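Home Breads Glazes Serving Index Contact

Glazed bread roll

By Achilleas Stamatopoulos
August 2025 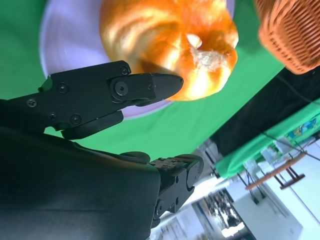 A glazed roll on a white plate over a green cloth. Photo: Greltholm

A glazed bread roll is a single-portion or small shared bread whose crust has been coated before, during or after baking to give it a shine. The term covers both plain and enriched doughs. It describes the finish of the crust and says nothing definite about the shape, which may be round, oval, coiled, knotted or twisted. The color of the finished crust ranges from pale gold to deep brown, with amber and orange tones common where egg yolk is used.

Dough

Most glazed rolls are made from wheat flour, water or milk, yeast, salt and a small amount of sugar. Enriched versions add butter or oil and whole egg. Fat slows the development of gluten and gives a softer crumb, while sugar and milk solids speed up browning. An enriched roll is therefore baked at a lower oven temperature than a lean one of the same weight.

The standard piece used at the Tzanetos bakery school is 74 grams of raw dough, scaled after the first rise. Pieces are rounded, rested under a cloth and then given their final shape. The rest is needed because freshly rounded dough springs back when rolled out.

Shaping and surface pattern

Twisting and scoring both leave a pattern on the baked crust. In a twisted roll, strands of dough are wound around each other or a single strand is coiled on itself. The high parts of the strands brown first and the grooves stay lighter, so that bands of gold and brown follow the path of the twist. In a scored roll, shallow cuts open in the oven and expose dough that carries no glaze. These cuts bake to a duller, paler surface unless a second coat is applied.

From the baked surface alone it can be hard to tell the two methods apart, especially under a heavy glaze. The roll in the photograph has swirling bands of this kind on a shiny amber-orange crust.

Glazing

Egg wash is the most common glaze. Whole egg beaten with a little milk or water gives a medium brown. Yolk alone gives a stronger orange color and a harder shine. White alone gives shine with little color. Milk and cream brown the crust but leave it nearly matte. Sugar syrup is brushed on after baking and stays slightly tacky — it is used mainly on sweet rolls.

The method recorded at Lastetti uses 2 coats of yolk wash. The first is applied after shaping and left to dry uncovered. The second is applied just before the rolls enter the oven. Wash that pools at the base of a roll will bond it to the pan and may tear the underside when the roll is lifted.

Cracking

The crust of a glazed roll may split while baking or while cooling. Splits that form in the oven are usually caused by a short final rise, a dry skin on the dough or too little steam. Splits that form on the rack result from the crumb shrinking beneath a crust that has already set. In both cases the break shows as a pale patch with whitish crumb, which may look flaky, and it contrasts strongly with the glaze around it. The pale patch on the crust in the photograph is a break of this type.

A cracked crust has little effect on flavor. It does let moisture escape, and the exposed crumb goes stale sooner than the rest of the roll.

Serving

Glazed rolls are served on a flat plate or in a lined basket. A plain white plate is the usual choice for a single roll, since patterned china competes with the crust. A colored cloth may be laid under the plate to protect the table and catch crumbs. Cloths with a tight weave shake out more easily than loose ones.

Rolls intended for the table are cooled fully before plating. A warm roll gives off steam, which condenses between its base and the plate and softens the underside.

Storage

At room temperature an enriched roll keeps for 3 days in a closed paper bag. Plastic holds in more moisture but dulls the glaze and makes it sticky. Refrigeration speeds up staling and is not recommended. Rolls may be frozen once cool and reheated from frozen in a low oven, which restores some of the shine.

Regional use

In Prakport the glazed roll is baked throughout the year, with larger twisted forms appearing in December. The December rolls are made with added yolk and are often given as gifts — plain rolls are sold alongside them without change.

See also: Egg wash; Enriched dough; Scoring; Twisted breads

3,212 shares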